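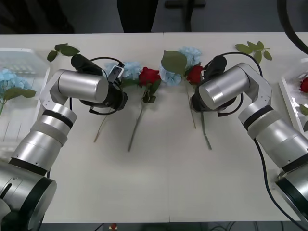
Washington Quintana wrote to ask whether the Girance stem dip can be left in the bucket overnight, or whether the stems have to come out once the timer goes. They can stay in. The dip is a conditioning solution for cut flowers and does no harm over a longer soak, although most of the uptake takes place early on.

Girance Cut Flower Conditioner, 1000 ml
Product code 173
Maker: Aller

Description
Clear liquid concentrate for use between cutting and arranging. It lowers the pH of tap water and slows the growth of bacteria at the cut end. It contains no sugar and is not a vase food. For display, move the stems to fresh water with Celine vase food, sold separately.

Dilution
Standard: 2 ml per litre of cold water.
Woody stems: 4 ml per litre. Do not go above this rate.
The measuring cap holds 2 ml to the inner line. Mix in a plastic or glass container. Galvanised buckets react with the acid and will weaken the solution.

Method
Strip any leaves that would sit below the water line. Recut each stem at a slant with a clean blade and place it in the solution straight away. Keep the bucket in a cool room, out of direct sun. Daffodils should be conditioned in a separate bucket, as their sap shortens the life of other flowers. Tulips may be wrapped in paper while they drink if straight stems are wanted.

Mixed solution should be replaced when it turns cloudy — in warm rooms this may be the next day. Do not top up an old bucket with fresh concentrate.

Storage
Keep the bottle upright and closed, away from frost. Concentrate that has frozen should be thrown away. Once opened, use within the season.

Safety
Mild irritant to the eyes. Rinse with plenty of water if splashed. Keep away from children and pets. Do not mix with bleach or with any bucket cleaner.

Changes to this product
The cap was changed in August. Older bottles have a 5 ml cap without an inner line, and the rate on their label is given per bucket. The liquid is the same.

Related items
Toledo stem knife, fixed blade, code 123
Celine vase food, powder
Girance bucket brush, long handle

Page last checked November 9, 2024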